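Home cooks wanted for a freezer meal diary (two weeks, starts in May)

Hi, I'm Blandine Besson and I write Latamau, the newsletter about cooking once and eating all week. Some of you have been with me since the lentil disaster, and thank you for staying!

I'm putting together a long piece on how people really use their freezers, and I need 25 of you to keep a diary for me. You don't have to be a good cook. You don't have to be tidy either - my own freezer has a drawer I haven't opened since we moved to Baek Street.

So what would you be doing? Each evening you jot down what went into the freezer, what came out and whether anybody liked it. A couple of lines is plenty, and typos are fine. Then on Wednesday of each week we have a phone call, 25 minutes or so, and you tell me the things you didn't feel like writing down (those are usually the best bits).

I'd love to hear from people who cook for one, people with teenagers, night shift workers and anyone who shares a kitchen with roommates. You need to be over 18, live in the US and have a freezer that works. If you sell meal kits for a living, I'll have to pass this time, sorry.

You get a $50 grocery card at the end and a copy of the finished piece before it goes out. I'll change your name unless you tell me not to.

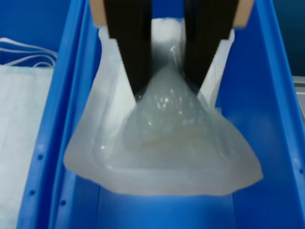 Frosted plastic bag, blue bin.

To apply, just reply to any Latamau email with "freezer" in the subject line. Tell me who you cook for, what time you normally eat and the oldest thing in your freezer. Guesses are fine on that last one. I read everything myself, so give me a few days to get back to you.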